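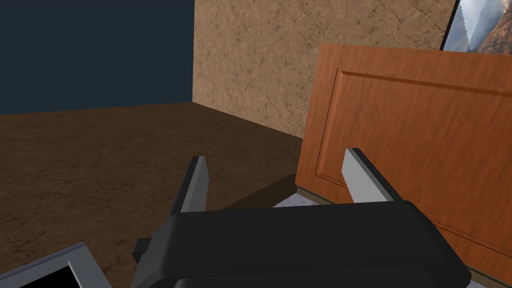

How Robots Practice in Pretend Rooms
Wekholm Science Pages for Young Readers
Oct 6, 2025

A robot that works in a house has to reach for things it has never touched before. Learning this takes many tries. The Omex study, which began in July, tested whether a robot could do most of its practice inside a computer.

A computer copy of a room is called a simulation. It has walls, floors, doors and furniture, and the program works out how each thing should move when it is pushed. The robot in the simulation is a copy too. It has arms, and at the end of each arm is a gripper, which does the job of a hand.

The researchers built 24 rooms. They changed the wall colors, the pictures and the furniture from room to room. This is called randomization. A robot trained in only one room may learn that room by heart -- and then fail in the next one. 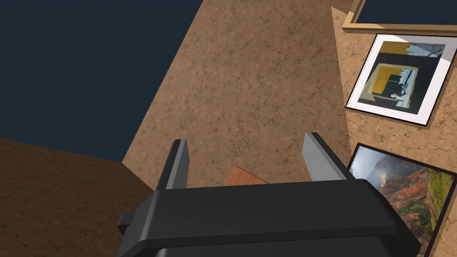

Why does the robot need to see pictures on the walls if it never picks them up?
They teach it what to leave alone. Real homes are full of things that do not matter for the job, and the program has to learn to pass over them.

The program that controls the robot is called a policy. It takes in camera pictures and gives out small movements. The team trained two policies. The first, Fiken, used only the view from the gripper. The second, Yusof, also used the view from the head, where the arms and a whole table can fit in one picture.

Each policy then got 126 tries at picking up an object in 12 rooms it had not seen in training. Yusof finished the job more often. Fiken did well when the object was close, but it often lost track of things off to the side.
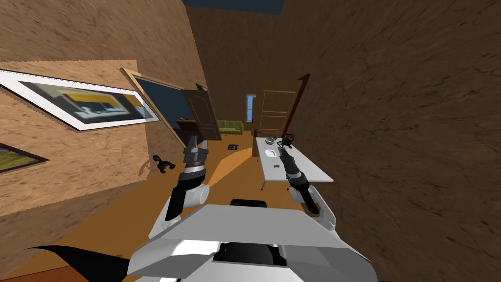

What happens when a robot in a simulation makes a mistake?
The program records the mistake and the room is set back to the start. Nothing real gets broken, so the robot can try again right away.

A simulation is still a copy. Real objects slip, bend and roll in ways the program gets slightly wrong. Researchers call this difference the "reality gap." The next part of the study will use a real robot and 11 real objects to measure it.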